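How to Plan a Busy Concert Night When You Run a Small Restaurant with Rooms

By Léonie Carré

If your place is anywhere near a venue, you'll know the feeling of a concert poster going up and everybody within walking distance wanting their supper at the same moment. I've looked after the dining room at Urnamus for a good few years now, with a handful of bedrooms upstairs, and I thought I'd set down how we get ready (it has taken us plenty of muddled evenings to get there!).
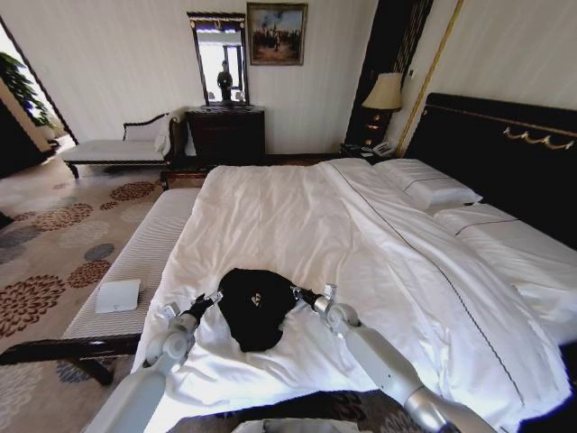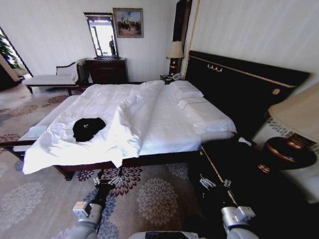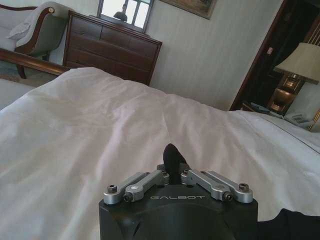
Start with the doors. Ring the venue and ask when they open, as the time printed on the ticket is often something else entirely. Count back two hours and you have your first sitting. We take our last pre-show orders at half past five, and I do mean last, however nicely people ask.

Next, shorten the menu. Baptiste Rey, our head chef, grumbled about this for a whole summer, but on show nights he now cooks only dishes that can leave the kitchen quickly – a braise, a tart, a big tray of roast vegetables and one good fish. Keep the puddings cold and portion them after lunch.

Then write down what you think you'll serve and pin it up by the pass. In July we planned for 229 covers and did 279, which was a lovely problem to have until the bread ran out. These days I order bread for the higher number and freeze whatever is left.

Give each person one job for the rush. Inès takes the door and nothing but the door, even when a table is waving at her, and somebody else carries the drinks. Feed your staff at four, sitting down, with a proper plate.

Take payment early, too. Once the mains are down, offer the bill with the coffee, and people who are watching the clock will thank you for it.

Finally, don't forget the crowd coming back. They're hungry again, a bit hoarse and very cheerful, so leave a pot of soup on low and some toasties ready to press. Ours go out until midnight, or until the cheese is gone.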